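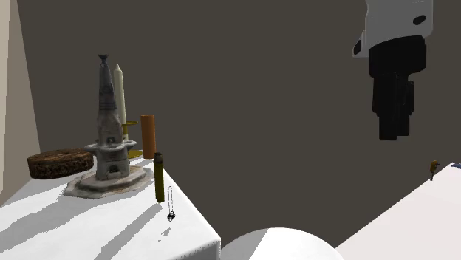
Come and Work With Us at Maglaya House

Cook and Kitchen Lead, part-time, ongoing

Maglaya House is a neighbourhood kitchen and lunch room on the hill behind the old post office, and we are looking for a cook. Our present cook, Everaldo Seixas, is moving up the coast to be near his grandchildren, and while we are all very happy for him (and a little bit heartbroken, if you've ever had his fish stew), it does leave us with a stove and no one to stand at it.

We serve a hot lunch on 4 days of the week to whoever comes through the door. Many of our regulars are older people who live alone, but we also get young parents, students from the college, the fellows from the tyre place, and now and then a whole family who saw the sign and wandered in. People pay what they can manage. No one is asked why they've come, and we'd like that to carry on.

What the job is like

You would plan the menu, do the ordering, cook the lunch and keep the kitchen in good shape. Most of our vegetables come from the Jondero growers' shed, and I should warn you that they have their own ideas about what a reasonable amount of zucchini looks like. You'll need to be the sort of person who opens a box, sees what's there and changes the plan cheerfully. In late summer that means a lot of relish.

You'd have 2 kitchen hands with you on serving days. They know where everything lives and are lovely company, though they do disagree about the radio. We'd ask you to look after them, teach them what you know and make sure everybody sits down for a proper meal once the rush is over. We've always eaten together at the end and it is, to my mind, the best half hour of the day.

The kitchen itself is plain but it works well. The oven was replaced last October, the dishwasher is older and likes its door closed firmly, and the cool room has plenty of space. We do the ordering through a program called Fonero, which took me a good while to get the hang of, so please don't be put off if you haven't met it before. I'll sit down with you and we'll go through it over a cup of tea.

Who we're hoping to hear from

Somebody who has cooked for a crowd before. It might have been in a café, a shearers' kitchen, a school, a hospital, a camp or an enormous family, and we are glad to hear about any of them. You'll need a current food safety certificate, or be willing to get one before you start (we'll pay for the course). You should be comfortable cooking for people who can't have gluten or dairy, and for our vegetarians, who have been very patient over the years with pumpkin soup.

A bit of lifting is part of the work and you'll be on your feet for most of the shift. If that's tricky for you but the rest of it sounds right, please ring me anyway and let's talk about how it could be organised.

You don't need to have perfect English. Between us we have a fair few languages in the building and we've always got the lunch out.

Hours and pay

The job is about 24 hours a week, finishing by mid-afternoon. You'll have paid leave and a share of whatever is left in the pot to take home. We close for 3 weeks over the summer holidays, and we'd talk through with you how that fits with your leave. There is a trial period at the start, mostly so that you can decide whether you like us.

How to apply

Please write us a letter. It doesn't have to be fancy. Tell us where you've cooked, what you enjoy making, and one lunch you'd put on the menu for a cold wet day when the room is full. Add the names of two people we can ring who have worked with you. You can leave it at the front counter in an envelope marked Cook, or send it through the contact form on our website.

Applications close on March 30, 2025. We'll invite a few people in to cook a simple lunch with us, and you'll be paid for your time that day and have your ingredients covered.

If you'd like to have a look around first, come by for lunch and ask for me. I'm usually near the tea urn.

With warm wishes,
Rhea Padilla
Coordinator, Maglaya House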